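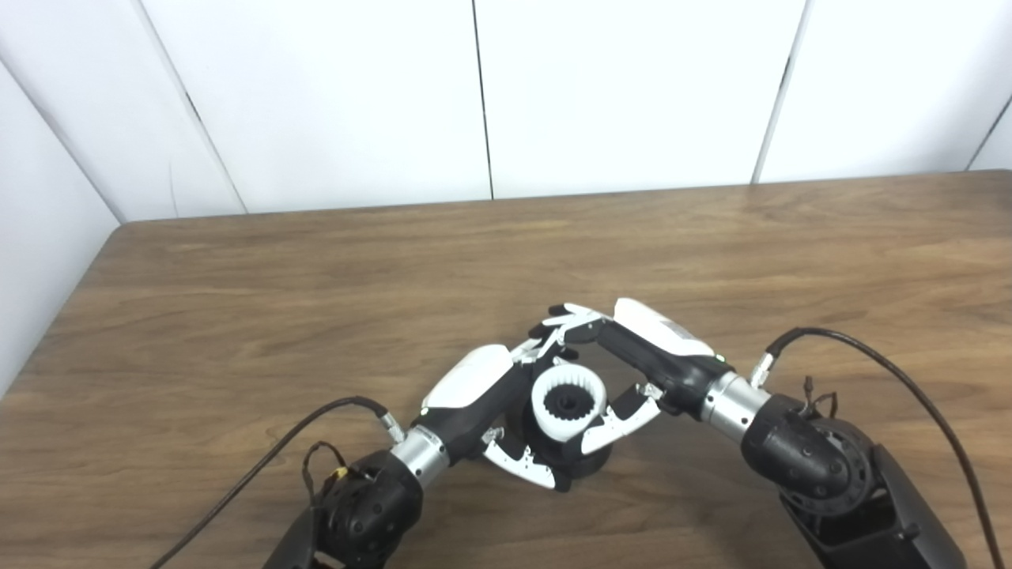
Two multi-fingered hands close around a ridged part on its black base during a bench trial at the Plandum laboratory.

The choice of a hand used to be settled by catalog. A laboratory would read the payload figures, compare prices, and place an order. The automation group at Plandum took a slower route this year, and its report, issued on Dec 19, 2022, sets out what was learned from testing three candidate hands on the same pair of arms.

The group, led by Inmaculada Ibarra, was asked to recommend one model for work on small molded parts. Two of the candidates, the Kaken and the Quezada, have several jointed fingers. The third, supplied by Plurkia, is a plain parallel gripper. Each was mounted in pairs and driven by the same controller, and each was put through 600 attempts at a set of eight tasks.

Most of the tasks were ordinary ones: lift, turn, hand over, set down. The hardest called for both hands to take hold of a round part with an open top and raise it from its base without tilting it. Parts of this shape have inner teeth that can be marked by a careless fingertip, so the hands must hold from the outside and share the load evenly.

The parallel gripper did well at simple lifting and was the quickest to set up. On the two-handed task it was the weakest of the three, and the report attributes this to the small area of contact on a curved wall. The Kaken hands completed the full set most often. The Quezada hands were close behind until their fingertips met during the grasp, when the controller tended to read the touch as contact with the part and stopped closing.

"We had written the grasp as if each hand were working alone," Ibarra said. "The fingers of one hand are an obstacle to the other, and the software had to be told so."

A change to the contact threshold corrected much of the trouble, and 362 attempts were repeated under the new setting. Results from before and after the change are listed separately in the report.

Cabling received more attention than expected. The group lost more than 53 hours to faults at the wrist connectors — nearly all of them on lines that had been routed too tightly. Longer loops were fitted, and the tests were resumed at reduced speed.

The report recommends the Kaken hands for two-handed work and the Plurkia gripper for single-arm stations. It does not rule out the Quezada, which costs less to repair, and asks that it be tested again when new fingertip pads are available. Camera placement was left outside the comparison and will be the subject of a second study.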